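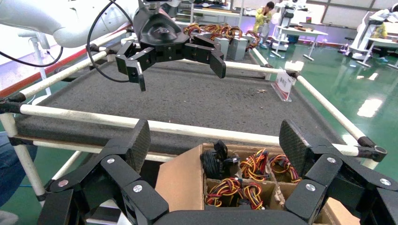 Servo motor and wire sets in the divided box, work table with gray cover

Darnley workshop, parts and packing group
Minutes of the April meeting

Present: Kazimír Holub (chair), Hui-mei Lo, Kiprono Kinyua, Kerubo Kaijage (minutes)
Apologies: Tatu Sang

The meeting was opened at 9:10. The minutes of the previous meeting were accepted with one correction: the order from Braster was for 539 wire sets, and the word "motors" should be removed.

1. Divided boxes
Hui-mei reported that the cardboard boxes with dividers are now in use for the servo wires. She finds them better than the bags, where the wires became knotted. Kiprono asked if a motor may be put in the same box as loose wires. After some discussion it was agreed that a motor has its own cell, with its cable wrapped around it. Wires are coiled, one bundle to a cell. Kazimír would like the coils to be tighter, but he did not insist.

2. White boxes at the end of the table
Wires are being laid on and around the white boxes and it is difficult to know which of them are already checked. Kiprono will sort this pile before the next meeting. Checked wires go to the divided boxes, the others stay at the far end.

3. Table surface
The dark gray cover shows every small piece of dirt. Kerubo proposed to brush it at the end of each shift. Agreed. Hui-mei reminded that tape must not be used on the cover. The price for a new cover from Veltura was not received yet.

4. Labels
The clear label holder stays on the table, on the right side. Tatu had sent a written question about whether the card text should be larger. It was left open until he is present.

5. Supplies
There are 24 empty divided boxes in the store. Kazimír will order 33 more from Ghorbani.

6. Other matters
Kerubo asked that the white table with black legs is kept free for incoming deliveries. No objection.

The meeting was closed at 9:50.

Minutes written by Kerubo Kaijage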